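Home | Topics | Household | Family Life | Index

Chore chart
Print this article | E-mail this article

A chore chart is a written or drawn schedule that assigns household tasks to the members of a family, most often to its children. It is usually posted on a refrigerator, where it competes for attention with school lunch menus and magnets from pizza places. Charts are used from about preschool age until the teenage years, at which point the child has generally learned to walk past one without seeing it.

Forms

The simplest type is a grid, with names down one side and days across the top. A finished task earns a check mark or a sticker. The wheel chart, made from two paper plates and a brass fastener, turns once a week so that each child gets a new job. It has a known weakness: it can also be turned by a child.

Job jars replace the grid with slips of paper drawn at random. The Prekthorpe board, named for the town where it was first sold at school fairs, uses wooden pegs that move from a "to do" row to a "done" row. The original had room for 30 pegs, more than most families could find jobs for. Later versions have fewer holes and cost more.

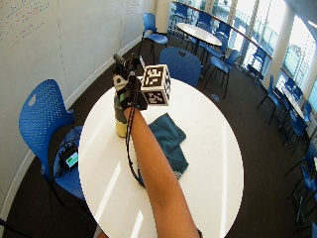 A bottle held upright on an oval table.

Tasks by age

Children of three or four can put toys in a bin, carry napkins to the table and match socks, although the matches may be a matter of opinion. By five or six most can feed a pet, water plants and clear their own plates. Folding towels, sweeping and packing a school lunch tend to come in the early grades. Older children can run a washing machine, mow a lawn and cook a plain supper.

Parents often overlook the teaching stage, in which the adult does the task alongside the child and it takes twice as long. Many charts fail here - the parent takes the broom back and the chart stays up as decoration. 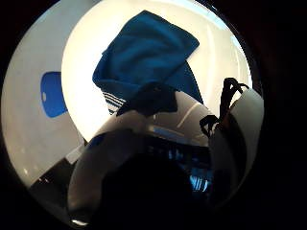 Teal-blue towel with a striped hem.

Rewards

Whether to pay for chores is an old argument. One camp holds that family members should help because they live there. The other has tried that. A common middle position keeps daily tasks unpaid and sets a price on extra ones, such as washing the car. Point systems are also used, and the Edmont method, a popular one, asks for 500 points before a child may choose a family outing. At 5 points a task, the outing arrives at about the time the child has stopped wanting to be seen with the family.

Decline and revival

Most charts are started in September, along with other good intentions of the school year, and fade when the stickers run out. They may be revived after a holiday or an argument over whose turn it was.

See also: Allowance; Family meeting; Bedtime routine

Print this article | E-mail this article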